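New Balakrishnan Mudaliar collection on the way from Tesent

July 2024

I've been sitting on this one for a few days waiting for the okay, and now I've got it, so here we go: Tesent is bringing out a book of Balakrishnan Mudaliar's short stories, and it's the early stuff! If you only know him from the Durkach novels (and most of us came in that way, I borrowed my first off a mate's mum and never gave it back) you may not realise he was writing short crime pieces for magazines well before the inspector turned up. They've been scattered all over the place. I own a couple in photocopy and one with the last page missing, which has bothered me for years.

The collection is called The Reddy Street Stories and it has 14 of them, all set in and around the same row of shops. Ajith Acharya, who edited the last two Durkach books, put it together and has written an introduction. He told me on the phone that six of the stories have never been in print anywhere. Mudaliar had them in a drawer and had to be nagged. "He kept saying they were apprentice work and I kept asking him to send me another one," was how Acharya put it, and I could hear he was enjoying himself.

I've read the sampler Tesent sent round to bookshops and bloggers, and so far I reckon the nagging was worth it. The opener, Change for the Tram, is slight, a bit of a joke with a body in it. The second one though! It's called The Upholsterer's Neighbour and it's got that thing he does in the novels where everybody is terribly polite and you slowly work out that one of them is lying about where they slept. You can see him trying out Durkach's manner too, in a nosy chemist who asks the same question over and over in slightly different words. I'd have happily had a whole book of the chemist.

The prose is rougher than you'll be used to. He leans on the weather a lot, and there's a patch of dialogue in the sampler I had to read again to sort out who was speaking. Acharya says they corrected the spelling and left the rest alone, and I think I'm glad about that, though I can imagine a few readers grumbling.

It's a paperback original, due in February, with an ebook the same day. No word on audio yet. The longest story runs to 93 pages, so that's more of a short novel, and I'm told it's the one Mudaliar himself still likes. Anell Books will take orders over the counter from next week, and they've promised to put a few aside for anyone who can't get in early. As for a new Durkach, I did ask, and I got a laugh and a change of subject. Make of that what you will.

The story I'm hanging out for is the long one, Left Luggage, which isn't in the sampler apart from its first page and a half. It begins with a night porter who leans down to shift something at the back of a storeroom and can't tell by touch what he's got hold of. All Mudaliar gives you is that it's black and shiny and crinkled, much like the surface in the photo, and that the porter would rather not pick it up. Then the page stops. I've got until February to stew about it.

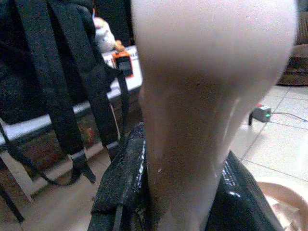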